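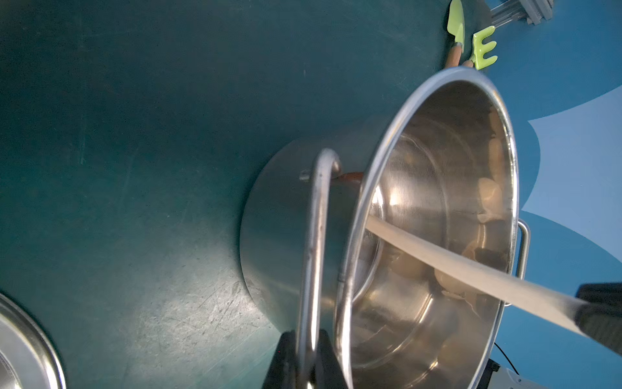
**Figure 3.** Stainless steel stockpot with riveted loop handles, tipped on its side.

### 4.2 Vessel size and holding practice

The kitchens in the survey differed more in the vessels they used than in the recipes they followed. All 14 sites made soup from the same base stock on at least one day of the week, and all of them worked from a written recipe card. The card gives quantities and a cooking time. It says nothing on the size of the pot, the depth of the liquid or what should be done once the heat is turned off. Most of the differences in cooling time described in Section 4.1 come from this gap.

Three kinds of vessel were recorded: tall stockpots (Figure 3), wide shallow pans, and fixed kettles with a tap. Stockpots were the most common at Dernholm and Pletthorpe. The fixed kettles were found only at the larger Plitine sites, where they had been put in when the kitchens were rebuilt. Staff at those sites could not move the kettle away from the cooking line, so the soup was drawn off into smaller containers before cooling. At the other sites the full pot was often carried to a side table and left with the lid on.

Leaving the soup in a tall pot slowed cooling a good deal. A deep body of liquid has little open surface for its volume, and a lid holds the steam in. Thick soups were worse than clear ones in every kitchen, as the starch stops the liquid from moving freely and the centre stays hot long after the edge has dropped. We took readings at the centre and at the wall, and all cooling times in this paper refer to the centre reading. Kitchen logs usually gave only one reading, taken near the top with a short probe. Where the two could be compared, the log reading was the lower of the two.

Of the 408 batches followed, 56 were left overnight in the pot they had been cooked in. These batches were not spread evenly. They came mostly from evening services, when one person was closing the kitchen alone and the cold room was already full. Lack of shelf height was named as a reason at several Dernholm sites. The cold room shelves there are set for trays, and a tall pot will fit only on the floor, which the hygiene rules do not allow. Two sites had taken out a shelf to make space and reported no overnight batches after the change, although the period of observation was short.

Dividing the soup into shallow trays was the method advised in the training given each January. Staff knew it and could describe it correctly. It was used less often than the interviews would suggest. The objections were practical: trays spill when carried, they need to be washed before the morning, and there are never enough lids of the right size. Kitchens that used a water bath in the sink had fewer complaints, but the sink was then out of use for the rest of the shift. One Pletthorpe kitchen filled a clean bottle with ice and stood it in the pot while stirring. This worked well for clear stock and poorly for pea soup.

We also looked at whether the pot itself made a difference. Wall thickness and base type were noted where the maker's sheet was available, but too many sheets were missing for a proper comparison. Following Rautiainen's method, we grouped the vessels by depth of fill only. This leaves out the material of the pot, and the results should not be read as a comparison between steel and aluminium. Volume was taken from the recipe card and corrected for the portions served before cooling began. At 3 sites the number of portions had not been written down, and their batches are left out of Table 5.

The effect of depth held after lid use and soup type had been taken into account. Room temperature had a smaller effect than expected, possibly because the kitchens were all warm at closing time. Section 4.3 deals with reheating, where the same batches are followed into the next day's service.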